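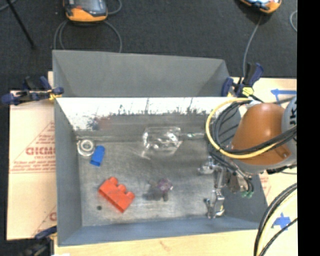 Storage and benches

1. Metal bins on benches sit flat and stable. OK. The wooden tabletop is in good nick.

2. Bins checked for sharp edges and damage. OK, with a note. Inside far wall is scratched and the floor of the front one is scuffed. No burrs felt along the rims. Wear only, leave in service.

3. Loose items returned to their place. Attention. What looks like tape left in bins again. It belongs on the hooks beside the packing bench.

4. Shelving fixed to wall. OK. Bay 6 has had its top bracket replaced as asked last time.

5. Nothing heavy stored above shoulder height. Not OK. Two boxes of Selley hinges on the top shelf of the back bay. Moved down during the inspection. Danylo to relabel the shelf.

Floors and exits

6. Walkways clear to both doors. OK.

7. Carpet edges and joins lying flat. Attention. The join near the sink is lifting and will catch a toe before long. Taped for now - needs a proper trim strip.

8. Rear exit opens fully from inside without a key. OK, but stiff. Lubricate the latch.

9. Exit sign lit. OK on mains. Battery test not done, the test button is jammed. Electrician to look at it in June with the other fittings.

Electrical

10. Leads and power boards tagged and in date. Not OK. Tag 271 (extension lead, orange) is out of date. Tag 182 can't be read. Both taken out of use and put in Valentyna's office.

11. No power boards plugged into other power boards. OK.

12. Switchboard door closes and labels match. Attention. Circuit marked "Lito room" now feeds the tea room. Change the label.

Fire and first aid

13. Extinguishers in place, gauge in the green. OK. The one by the roller door is hard to see behind the coat rack. Shift the coat rack.

14. First aid kit stocked. Attention. Short on saline and small dressings. Order with the next Kimum delivery.

15. Eyewash bottle in date. OK.

Carried over from last inspection

Guard on the Ševčík bench grinder: fitted, checked, closed.
Job 71, leaking gutter over the rear step: still open. The step gets slippery in the mornings. Valentyna has rung the landlord twice. Put a mat and a sign out until it is fixed.

Inspected by: Danylo Ivanyshyn
Reviewed by: Valentyna Pasichnyk
Date: 2026-06-23

Reviewer's comment: items 5 and 10 are to be closed before the next inspection. Item 7 can wait for the floor layer's quote, but check the tape each morning.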